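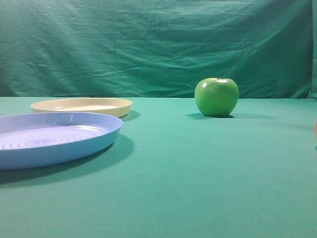 How I dye a plain cotton tablecloth green

I've been dyeing my own table linens for three years now, mostly because I couldn't find a green I liked that wasn't either Christmas or hospital. Store-bought cloths in the size I need cost a small fortune, and a white cotton one from the thrift store takes dye beautifully if you treat it right. So this is my routine, start to finish, with the mistakes left in.

What you need

A cotton or linen cloth. Check the label! Polyester will come out of the pot looking exactly like it went in, and I have the sad beige runner to prove it.
Fiber-reactive dye, one green and one blue. I use the Hourani powders, but any cold-water brand will do.
Soda ash, plain salt, a big plastic bucket, rubber gloves.
A kitchen scale. My cloth weighs 465 grams dry and I write that on the jar lid so I never have to weigh it again.

Step 1: Wash it like you mean it

Hot wash, a bit of detergent, no fabric softener. New cloth has a finish on it that keeps dye out, and old cloth has gravy. Don't bother drying it afterward, you want it damp going into the bucket.

Step 2: Mix the color

Put on your gloves and stir the powder into a cup of warm water until there are no lumps. I go heavy on the green and then add blue a pinch at a time, dabbing a paper towel as I go. Let the towel dry before you judge it, because wet dye always looks darker than what you'll end up with. I got impatient with this in February and made a cloth the color of pond water. (It's now the thing I put under the bikes.)

If you want a teal, stop sooner than you think you should. Blue takes over fast.

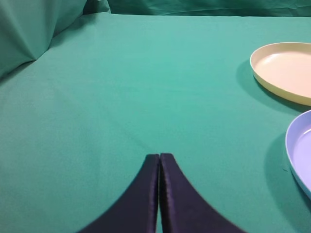

Once you've got a color you like, write the amounts down before you do anything else. I keep mine in a notebook, since the scraps of paper I used before all ended up in the wash. If you're planning on more than one piece of fabric, mix enough for all of them in one go. Two batches from the same recipe will still come out a shade apart, and you'll notice it every time you walk past.

Step 3: Into the bucket

Fill the bucket with enough lukewarm water for the cloth to swim around in. Add the salt, stir till it's gone, then the dye, then the cloth. Keep it moving for the first twenty minutes. Really moving — lift it, flip it, open up the folds. Anywhere the fabric stays bunched up will come out pale or streaky.

After that, take the cloth out, stir the dissolved soda ash into the bucket, and put the cloth back. Never pour soda ash straight onto the fabric, it leaves blotches. Stir every five minutes or so for an hour. I put the radio on.

Step 4: Rinse, rinse, rinse

Cold water first, until it runs mostly clear, then a hot wash on its own. And then one more, also on its own. My neighbor Ratih Tarigan skipped the second wash and now owns several mint green undershirts.

Step 5: Dry and flatten

Hang it over a line in the shade, pulled square at the corners. Iron it while it's still a little damp, on the back, working from the middle out. A cloth that's going flat on a table deserves the full treatment. If you're hanging one up as a curtain or a backdrop, you can be lazier about it, though I'd still steam the worst of it.

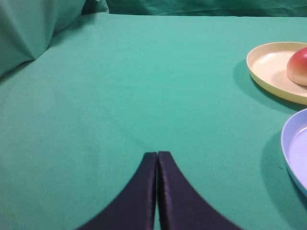 Teal-green cloth on the tabletop, same green behind.

To keep it from sliding around, I use the metal clips they sell for picnic tables, two on each short side. Pull the first side snug, clip it, then go around to the other end and pull again.

Keeping the color

Wash it cold, inside out if it's hemmed, and keep it away from bleach and from sunny windows. Vinegar in the rinse doesn't set this kind of dye, whatever your aunt told you, but it won't hurt anything either. For grease spots I rub in a drop of dish soap and leave it for ten minutes before washing. Mine has faded a touch and I like it better for it!

Comments

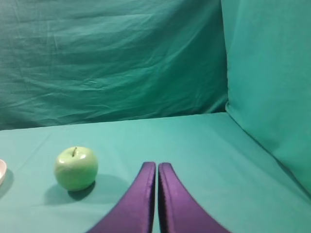 Clotilde Aubert: I tried this on an old linen sheet and got a lovely deep green, but there's a lighter patch near one hem. Can I put the whole thing through again, or will it only get darker all over?

It'll get darker all over, Clotilde, but the patch usually shows a lot less the second time around. Wash it hot first in case there's something on the fabric, use half the dye, and keep that hem opened out while you stir.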